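FOR IMMEDIATE RELEASE

Sudport computer reuse program opens third drop-off site, asks for old desktops before January

SUDPORT — Sitside, the computer reuse nonprofit, is opening a new drop-off counter at the old Sutcliffe print works on the harbor side of town. Doors open at 11 in the morning. No appointment needed. Desktops, laptops, monitors, loose parts, all fine. Printers no, sorry, same as before.

The new counter is the group's third. The first two, at the main library and at the Sterker hardware store, stay open with the same hours as now. Sterker is also paying the first year's rent on the Sutcliffe space and has given shelving, a loading cart and a lot of paint.

Why now: demand. Sitside has a waiting list of families, students and small groups who asked for a refurbished desktop and have not got one yet. The list was supposed to be cleared over the summer. It wasn't. More people asked than before and fewer machines came in, mostly, we think, because people don't know old office desktops are wanted.

They are wanted. A plain office tower that is too slow for its last owner is very often fine for homework, email, job applications, video calls with grandparents. It may need memory. It may need a drive. It nearly always needs cleaning.

"People apologize when they hand them over," said Kazue Aoki, director of Sitside. "They say it's junk, it's been in the closet since we moved. Then we put memory in it and a kid is doing algebra on it. Please stop apologizing and just bring it."

What happens to a donated machine

Every machine is logged at the counter and the donor gets a paper receipt. Keep the receipt, we can't reissue them. The machine then goes to the bench room, where the side comes off and it gets looked over inside before anybody tries to power it up. Dust out, cables checked, missing parts written on the tag.

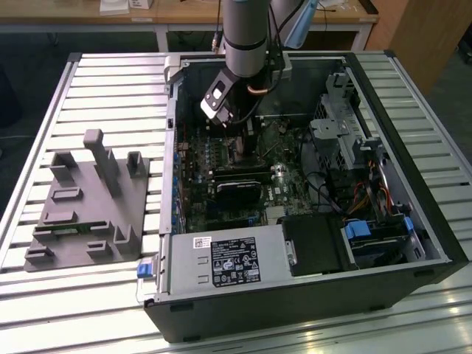

Jericho Policarpio wrote in to say that the receipt was the part that mattered to him, since he had put off giving away two family computers for years over worries about what was still on them, and that he would of brought them sooner if the erasing had been explained on the website. Fair point. The website has been updated and the short version is here.

Drives are erased at Sitside, on site, before a machine is rebuilt. They are not sent out. If a drive fails the erase it is drilled and goes in the scrap bin, and the machine gets a different one. Donors who would rather keep their drive can ask at the counter and it will be pulled while they wait. Allow 21 minutes or so of patience on a busy morning. Bring a book.

Donors should still copy off anything they want before coming in. Photos especially. Sitside can not recover files afterward and will not try.

Most common missing parts

Drives first. Lots of companies pull them before letting a machine go, which we understand. Sitside keeps a stock of small used drives, but the stock is low, and loose drives in working order are welcome at any of the counters. Mounting screws too! A jar of the right screws saves an afternoon. 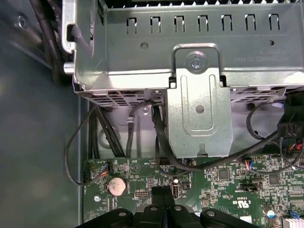
Metal drive cage and circuit board inside an open desktop case.

Memory is the other one. Offices upgrading a whole floor often strip the old memory for spares and then never use it. If there is a drawer of it at your workplace, Sitside would like the drawer. Mixed sizes are OK. Unlabeled is OK. An envelope or a sandwich bag is fine for transport, just don't let the sticks rattle around in a bag of screws.
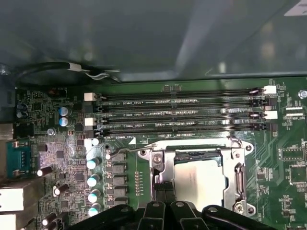
Four empty memory slots on a green motherboard.

Power cords, keyboards and mice are not short right now and the store room is full of them. Please hold on to those until spring unless they come with a computer.

Repair evenings

Alongside the counter, the Sutcliffe space will hold open repair evenings from 5 p.m. Bring your own computer, sit with someone who knows how, and fix it together. Free. Parts at cost. Hamish Pomare, who ran the evenings at the library until the room got too small, will run these ones as well.

"The library was great to us but we were doing this between the atlases and the tax forms," Pomare said. "Now there's proper tables and we can leave things out overnight."

Evenings fill up. Sign up at either existing counter or by phone. Kids are welcome with an adult. Soldering will be in a separate corner with its own bench and nobody under 16 at it.

Beginners get one session on opening a case safely, one on memory and drives, one on installing a operating system. No test and no certificate. People who want to keep going afterward are usually put straight to work.

For offices and schools

Groups with 5 or more machines should call ahead so the loading door can be opened and a cart brought down. Pickup is possible inside Sudport for larger lots. There is a form, one page. Sadao Ikeda handles pickups and will call back, normally same day — later if the van is out.

Ikeda asks that towers be stood upright in the car if possible, monitors face to face with a blanket between, and that asset stickers be left ON. The stickers help match machines to the donor's paperwork.

Schools wishing to recieve machines rather than give them should use the separate request form. Requests for the current round close at the end of January. Late ones roll into the next round automatically, no need to send twice.

Getting there

The Sutcliffe print works is the brick building at the bottom of the harbor road, entrance in the side yard, green door. Parking in the yard is for unloading only, 11 minutes posted but be quick anyway, other people are waiting. The bus stops across the street. There is a ramp at the side door. The front steps are closed for repair, so please don't use them even if the chain is down.

About Sitside

Sitside collects, repairs and gives away used computers in Sudport and nearby towns. Refurbished machines are free to approved households, schools and community groups. The organization is funded by local donations and by the sale of scrap metal from machines past saving.

Media contact: Tsutomu Hamada, Sitside press desk. Calls before 3 p.m. please, the desk is also the front counter after that. Photos on request.

ENDS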